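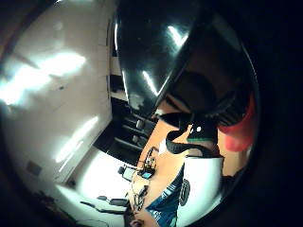
2/3/24

In the last post I promised to write something about the result with the shorter demonstrations, so I try to do it now, before I forget the details.

The question was simple. For the Nirnon project we collect demonstrations with a hand-held gripper and a wide-angle lens, and then we train a policy on them. Until now we used every recording from start to end. Roscoe Alcantara asked whether we need all of it. In many recordings the person waits, looks for the next object or moves the cables to one side, and the policy learns the waiting too. I had seen this myself on the arm - it stops over the table as if it were thinking.

So we made two training sets. The first one has all 4000 recordings, as they are. The second one has 3095, and from each of these we removed the parts where the gripper hardly moves for longer than 15 frames. I wrote the filter in an afternoon, but choosing the threshold took me most of February. If it is too strict, it also cuts the slow part just before the fingers close, and then the grasps become very bad.

The smaller set gave the better policy. It hesitated less, and on the Fleltau task (pick up, turn, put down) it failed less often. On the Marino task I could see no difference. I think the reason is that Marino has very few pauses in the first place, but I have not checked this properly.

One thing still worries me. More than 900 recordings were thrown out completely by the filter, and many of them come from the same few people, who work slowly and carefully. I don't want a method that keeps only the fast hands. Next I will put these recordings back with a softer threshold and train again on the Osenberg machine, when it is free.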